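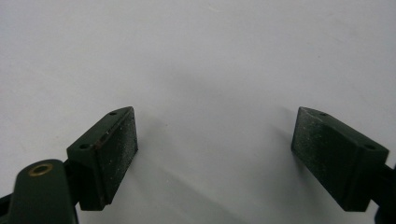
According to Duygu Tekin the black pads are good for 2000 grips before you need to think about them, and she has said so in two threads now. I don't buy it. My pads are nearly black with light specks all over the faces, they look like sandpaper that fell behind a dryer, and I'm nowhere near that number. I have the Ferkau two-finger on loan for another 15 days and I'm supposed to tell my boss whether it beats the Aigner we already own. Do dusty pads really change the grip, or am I about to blame the gripper for lint? The Ferkau sales page says "maintenance free," which I'd like to hear from a person who doesn't sell them.

2 comments · Share

Duygu Tekin
I said 2000 on clean cardboard. If you're picking cloth or anything that sheds, all bets are off. Press packing tape on the pad, peel, repeat until the tape comes up clean. Don't use alcohol until you know what glue is under there. Then run the same part 200 times on each gripper, same force setting, and write down the drops. If you skip the tape on one and do it on the other you haven't compared anything.

8 comments · Share

flolodness_bench
just buy new pads

0 comments · Share

Ternside
I'd be careful with the tape test too. It takes off lint, but it won't tell you if the surface is worn smooth, and on a loaner you have no idea who had it before you. Ask Ferkau for a fresh pair and run those against your old ones on the same gripper first. When I did that with the Aigner, the pads made more difference than the whole change of brand would have. Small sample, so take it for what it's worth. Also check that both fingers close at the same time. I spent a week on pads once when one side was arriving late and shoving the part over.

1 comment · Share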